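음료대 정리를 로봇에게 손으로 가르칠 때 챙기면 좋은 것들

2026년 1월 27일 | 글 Sutulham 살림노트

작업실 한쪽에 음료대를 두고 쓰다 보면 컵 채우고 쟁반 닦는 일이 은근히 손이 많이 가지요. 저희도 작년부터 Fusten 팔을 들여놓고 이 일을 조금씩 가르치고 있는데요, 처음엔 정말 막막했답니다. 같은 고생을 하실 분들이 계실 것 같아 그동안 적어 둔 것을 풀어 봅니다.

먼저 팔을 직접 잡고 움직여 주실 때는 손목 말고 팔꿈치 쪽을 받쳐 주세요. 손목만 쥐고 끌면 자꾸 떨리는데, 그 떨림까지 고스란히 기록에 남거든요. 종이컵처럼 가벼운 물건은 더 그렇습니다. 컵 옆면 한가운데를 쥐면 우그러지기 쉬우니 바닥에서 삼분의 일쯤 되는 높이를 잡게 해 주시면 좋아요. 겹쳐 둔 컵에서 하나만 뺄 때는 살짝 비틀면서 올리는 동작을 꼭 넣어 주시고요. 사람은 무심코 하는 동작이라 저도 한참 빼먹고 있었어요.

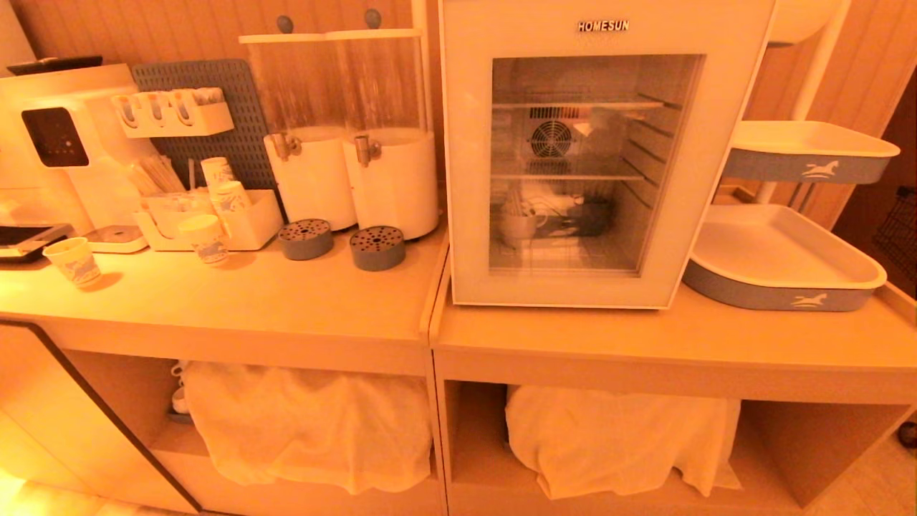

원격 조종으로 보여 주실 때는 속도를 욕심내지 마세요. 저희는 Mikuš 조종기를 쓰는데, 익숙해지면 괜히 손이 빨라져서 컵을 툭 치고 지나가는 일이 생깁니다. 음료통 꼭지 밑에 컵을 댈 때는 일단 받침 앞에서 한 번 멈추고, 높이를 맞춘 다음 천천히 밀어 넣으세요. 물 받는 연습은 컵 놓는 동작이 손에 붙은 뒤에 시작해도 늦지 않아요. 처음 300번은 빈 컵으로만 하셔도 충분합니다.

나무 막대는 한 통에 빽빽하게 꽂아 두면 집게가 두세 개씩 물고 나와요. 조금 느슨하게 꽂고, 끝이 들쭉날쭉한 날도 일부러 섞어 보세요. 컵 더미 높이도 마찬가지예요. 늘 가득 찬 상태로만 가르치면 몇 개 안 남았을 때 허공을 집는답니다. 저희가 딱 그랬어요!

작은 냉장고 문은 유리라서 저녁 불빛이 비치면 카메라가 헷갈려합니다. 등을 켠 채로도 해 보고 낮에도 해 보고, 번갈아 기록해 두시면 한결 나아요. 문은 손잡이 쪽 모서리를 따라 둥글게 당겨 주셔야지 곧장 잡아당기면 냉장고가 통째로 따라옵니다. 밑에 미끄럼 방지 패드를 깔아 두시는 것도 잊지 마시고요.

기록은 그날그날 골라내는 편이 편합니다. 저희는 Edach 폴더에 최대 1,491개까지 쌓아 둔 적이 있는데, 나중에 보니 컵을 떨어뜨린 것과 잘 놓은 것이 뒤섞여 있어서 고르느라 며칠을 썼어요. 결국 남긴 건 679개였고, 그걸로 다시 가르쳤더니 컵 놓는 자리가 눈에 띄게 가지런해졌습니다.

끝나고 닦을 때는 물받침 구멍에 마른행주를 먼저 대고, 그다음 젖은 행주로 훔치세요. 설탕물이 집게 고무에 묻으면 다음 날 컵이 들러붙으니 집게도 꼭 같이 닦아 주시고요. 2월에는 쟁반 옮기는 법을 가르쳐 볼 참이라, 쓸 만한 요령이 생기면 또 적어 올릴게요.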